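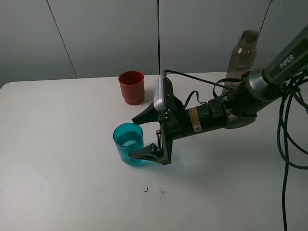
The Arm Money

Posted March 7, 2025

The café at Womport had 208 dollars left in its repair jar and one question on the agenda. Should we buy the arm, or rent it until November?

Pap wanted to buy. He had the price sheet from Zerkcombe folded in his shirt pocket, and he kept taking it out to look at the last line. The arm could pour water. It could move a cup. Refills of gripper pads came 6 to a box.

"Pads are extra," I said.

"Everything is extra," Pap said.

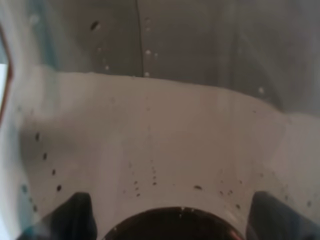 I wrote the numbers on the back of a menu. Rent was 80 a month, service included. Buying meant 1000 down and a loan for the rest, and a loan meant talking to the bank again. I put the spare cable in its own column. Pap said a cable was not a column. I left it there.

He wanted a second camera too — for the counter, later on. I wrote "later on" and put no number next to it.
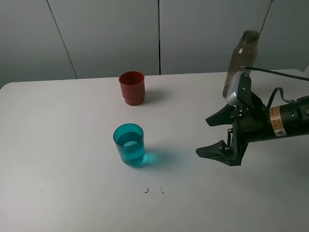 Jerker said we were both asking the wrong thing. What would it cost on a day it didn't run? Neither sheet had a line for that.

Pap took the pen and drew one. He held it over the paper for a while, then wrote in his own hourly wage, times two.

"Rent," he said, and put the price sheet back in his pocket.

I called Zerkcombe before lunch and asked about the deposit.

14 shares | 3 comments

Contact | Copyright | Back to top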